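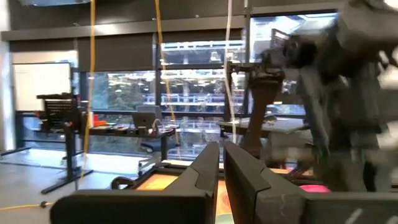

*The left wrist's view, with the other arm swinging through.*

Hsin-yi Yu had been told the job was teaching, and by her second month she had stopped using the word at home. Her mother still did. Her mother told people at the bakery that her daughter taught robots, and the people at the bakery asked what grade.

What she did was hold two handles and move them. On the other side of the table two black arms moved the same way, a little late. The task was called Transfer Small Object. There was a patterned tray and a pink thing, and she was to pick the pink thing up with one arm, pass it to the other, and put it down again. Then someone at a keyboard typed a letter, and the demonstration was saved, and she did it again.

"How many do we have?" she asked.

"Six seventy-six," said Pluvuden, who went by his last name because he thought the first one made him sound like a dentist.

"And how many does it want?"

"It doesn't want anything. Liao wants 1553."

"Why 1553?"

"There's a paper."

There was always a paper. She had read that one over lunch, twice, and it seemed to her that the authors had run out of funding at 1553 and then drawn a curve.

She took the handles again. The right arm came across too fast, which was her own fault, and she saw it smear over the wrist feed on the monitor like a thumb across wet ink. She slowed down. She closed the left fingers on nothing, opened them, and came in lower.

"Keep or toss?" said Pluvuden.

"I missed the first time."

"Govau says keep the misses. He says it learns recovery."

"Does it?"

Pluvuden typed the letter for keep.

Govau had come over from Gritix in April with a slide that said INTUITION AT SCALE. He had watched her work for five minutes that day and told her she had beautiful hands, then corrected himself and said beautiful trajectories. He asked her to be more natural. She said she had never in her life picked up anything that small with a pair of shovels, so she wasn't sure what natural would be. He wrote that down. She would have liked to know what he wrote.

At 2 they ran the policy. You had to step back behind the tape for it and leave the handles hanging, and she never knew what to do with her arms. The machine started. It reached over the tray, and the left fingers closed on nothing, opened, and came in lower.

"Huh," said Pluvuden.

It got the pink thing on the second try. It passed it across, wobbled, and set it down close enough to the right place that Liao, on the call, made a pleased sound.

"See that?" Liao said. "It missed and it corrected. That's recovery."

"It missed where I missed," said Hsin-yi.

"Sure, but it adapted."

"The object was in a different spot. It didn't miss because of the object. It went and did my miss and then it went and got the object."

There was a pause on the line, and the small tapping of someone answering other mail.

"Could be noise," Liao said. "Let's get the full count and look at it then."

They ran it again. She watched the fingers this time and not the tray. They closed on nothing. Just before they opened there was a hitch, a tiny sideways tug, and she felt it in her own wrist, the bad one, the one she had landed on when she was nineteen and carrying a bicycle down some stairs. She had never mentioned it on the intake form. The form had asked about glasses.

"Keep or toss?" said Pluvuden, out of habit, though there was nothing to type for a policy run.

She went back over the tape and took hold of the handles. They were set for someone taller. She had asked about that too.

"Put it back where it started," she said, and he leaned in and moved the pink thing over, and they did six seventy-eight.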